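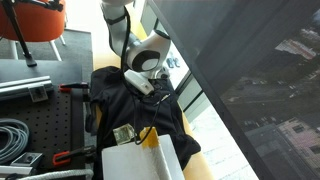 Birow Garment Work Table
Item no. 1204-48
Made by Farkico

The Birow is a fixed-height table for folding, sorting and checking clothes. The top is light-colored wood with a smooth finish that does not catch on knits or thin linings. Dark garments stand out well against it, so lint, loose threads and missed stains are easier to find.

Size and construction
Top length: 48 in
Height: fixed, with leveling feet
Top: light wood, clear finish
Frame: steel, bolted
Assembly: two people, hex key included

The top is long enough for an adult jacket or sweatshirt laid out with one sleeve extended. Longer items such as coats and robes can be folded once at the waist and worked in halves. The Birow can also stand end to end with a second Birow or beside a metal bench — the feet adjust enough to bring the tops close to level.

Care
Wipe with a damp cloth and dry right away. Do not iron directly on the top. Steamers should be kept on a stand or a pad. The finish can be renewed with Treltula clear coat, sold separately in 6 oz cans.

Black fabric can leave dye on the wood if it is put down wet. Most marks come off with mild soap if treated the same day.

Options
Shenoy under-shelf, holds folded stacks or bins
Locking casters, set of four
Replacement top, unfinished or clear coated

Ordering
Tables ship flat in one carton. Casters ship separately. We have sold over 4,000 of these tables, and parts for the older frame are still in stock. Check the label under the top before ordering a shelf — the older frame takes a different bracket.

For quantity pricing or questions about fit, contact Diễm Mạch in the sales office.

Page updated 28 Apr 2021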